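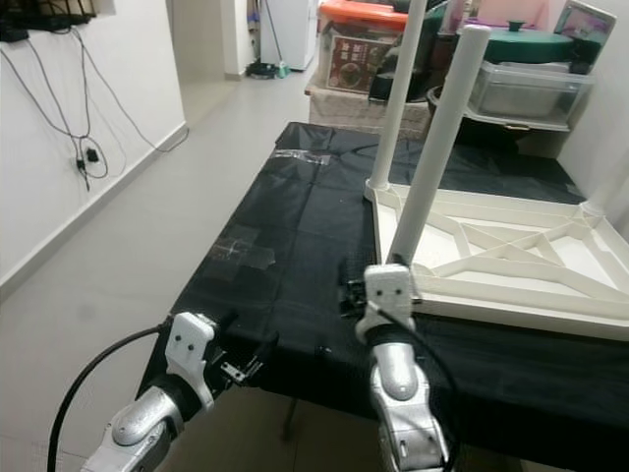
About Bukus

Small shop, one job: keeping two-arm cells running. Set up, gripper swaps, cable checks, repairs. Started in October with 2 benches at Clinitz, moved to Bianchini since.

Every cell gets the same going over. Housing screws first, then fingers, then cables, full reach both arms. Loose cable snags, you loose a day. Grippers checked again at 400 hours, stripped at 800.

Parts on the shelf for the Prutovel line. Others, ask. Call before you ship anyting, please.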